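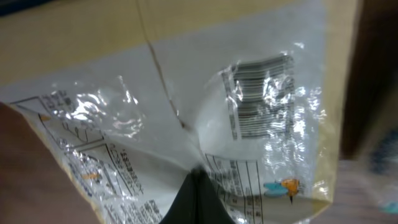 Last changed: August

FROM THE PANTRY SHELF
by Damián Bautista

The back of the packet is where the food industry keeps its honesty, in a type size chosen so that we won't bother it. The front gets the sunset and the steam. The back gets small black print, a few ruled lines, and a barcode lying on its side, all on shiny plastic that wrinkles the moment you try to hold it still.

I bring this up because last month I set out to clear the dry goods shelf at the Papadopoulos Street kitchen, a job I had put at one afternoon. It took three. Most of the extra time went to finding dates. There are packets in our pantry that carry the name of the importer twice, the storage advice in four languages and the date in a spot known only to the person who put it there. My favorite had it stamped across the seal, so that the first cook to open the thing had neatly torn the year in half.

A few things I learned, which I pass on for whoever has the shelf next.

Tilt the packet. Glossy plastic under our strip lights throws white glare over precisely the line you want. Turn your back to the window, pull the panel flat between two thumbs and read it at an angle. You will look like you're checking a banknote, and that's fine.

Look along the seams and folds. Creases eat print. A best-by date that reads as a 3 may be an 8 with a wrinkle through it, and I threw out a perfectly good bag of lentils on the strength of one.

Write the date on the front, big, with the fat marker from the drawer under the kettle. The fat marker, please. Ballpoint slides off these packets like rain off a duck, and whoever tried it on the Retonen crackers has my sympathy and none of my respect.

Don't decant anything without keeping the label. We own 13 glass jars of white powder. I have tasted my way through most of them and would prefer not to do it again — one was for the dishwasher.

The shelf now runs oldest at the front, newest at the back, with the open packets clipped and standing in the blue tub. It has stayed that way for nine days. Somebody has already slid a new bag of Cumine rice in front of the old one, and I am choosing to see this as enthusiasm.

If you have spare clips at home, we could use 40. Clothespins will do. So will those big paper clamps from the office, though they have a way of walking back upstairs by themselves.

Next up is the spice drawer, which I opened, looked at and closed. Anyone who wants to help can find me in the kitchen after lunch. Bring reading glasses.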